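Grain Direction and Finish on Wooden Tabletops: Speaker Notes

March 9, 2019
By Leopoldo Gallegos

Print this page | E-mail this page

Opening. Give the title, then the scope: flat wooden tops used for work, indoors. Outdoor tables and butcher block are excluded. Leave both slides up while people sit down.
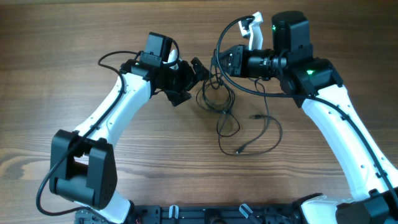
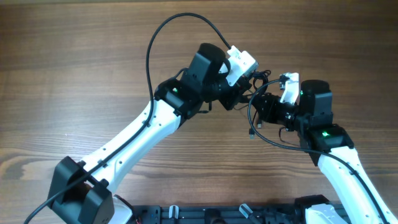
Brown wooden top, grain running left to right.

SURFACES AND FINISHES

Start with direction. On the top on the slides the grain lines run horizontally as seen from this side. Ask the room to keep that axis in mind, as everything in the first half of the talk refers to it. Along the grain, wood changes length very little with humidity. Across the grain it changes enough to crack a panel or pull a screw out of line. For a person seated facing the grain lines, the movement is front to back.

Terms. "Along" means parallel to the lines. "Across" means at a right angle to them, in the plane of the top. Avoid "with" and "against," which mean something else to anyone who planes by hand.

Movement. A solid panel stored in a dry room and moved to a damp one will take up moisture through both faces. If one face is sealed and the other is bare, the uptake is uneven and the panel cups. The underside should therefore get the same number of coats as the top. At Rincombe we had a bench finished on the upper face only. By April it rocked on a straightedge laid across the grain. Along the grain it was still flat. Pass the straightedge around at this point.

A veneered top behaves differently. The face grain is visible but the core controls the movement. Do not try to judge solid or veneer from a photograph of the upper face. Look at the end, where solid wood shows end grain that continues the face lines. If the edge is banded, go underneath.

Fasteners. Four slotted brackets are enough for the small bench in the handout. Slots go across the grain. Round holes are acceptable only at the center of the width, where they fix the panel in position and let both edges move. Common error: slots cut parallel to the grain, which do nothing. Show the Protgate bracket with the screw run up tight in the slot, then backed off a quarter turn.

Finish. Color first. A warm brown, as on the first slide, can come from the species, from stain, from oil, or from age, and appearance alone does not settle the question. Test on the underside. A drop of water left for six minutes will darken a thin or worn oil finish. On an intact film finish it stays on the surface and wipes off. Alcohol softens shellac, so use one drop, on the underside only, and note the spot.

Grain lines remain visible under any clear finish. Visible lines are no evidence of a bare surface. People get this wrong in the question period every time.

Sanding. Along the grain only, with a flat block. Cross-grain scratches fill with stain and show darker than the surrounding wood. Remove dust between grits with a vacuum, then a barely damp cloth. For a repair coat, Sokley oil thinned for the first application and full strength for the second. Two coats, wiped back while wet. Rags are spread flat outside to dry, single layer, never balled up in a bin.

Wear. Look for dull areas where hands rest, where items are set down, or where anything is dragged repeatedly over the same line. Scratches parallel to the grain are hard to find under overhead light. Use a lamp held low at one side so that the beam crosses the lines. Record location by distance from the nearest corner. The Ji inspection sheet has a grid for this, with its long side drawn parallel to the grain. Six copies are in the folder, more at the desk.

Cleaning. Damp cloth, wrung out, moved along the grain, then a dry cloth. No silicone polish on anything that may be recoated later. It gets into the pores and the next finish will fisheye.

If time is short, skip cleaning and go directly to the handout. The bracket drawing is on page 6, and the dimension for slot length is missing from the earlier printing. Read it out from the corrected copy.

Questions likely to come up: whether breadboard ends prevent cupping (they restrain it, provided the panel can slide inside them), and whether a hot iron raises dents (on solid wood often, through a film finish seldom).

Contact | Copyright 2019 Leopoldo Gallegos | Back to top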